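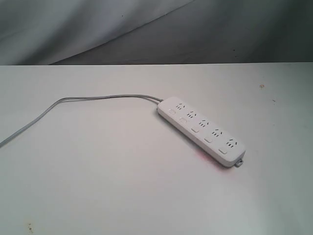
Extension lead with a button per socket — worth it?

kirsty_c
Got this for the desk, Skavlow, 300 cm lead. Button next to each socket so I can kill the monitor without crawling underneath. Sockets are the slanty pin sort so I'm on adaptors for now. Anyone used one long term?

ottmarb
Had one nearly 4 years, fine. Wouldn't put a heater on it tho.

Silvia H
Adaptors on an extension — no. Get one with proper sockets for where you live. Mine got warm with only 3 things in.

ottmarb
Warm from what? Laptop and a lamp is nothing.

Silvia H
Printer, kettle, lamp. Yes I know, kettle. Still.

kirsty_c
No kettle here!! Lamp, monitor, phone charger. White buttons on white is my real moan, cant tell which is which from my chair

ingelammers
Dot of nail varnish on each. Did mine in December, still there

ottmarb
Or stickers. Pack of 20 from the stationers.

Silvia H
Still say swap it.

kirsty_c
Will look at the Stolex one then — is teh lead any longer? Want it along the back of the desk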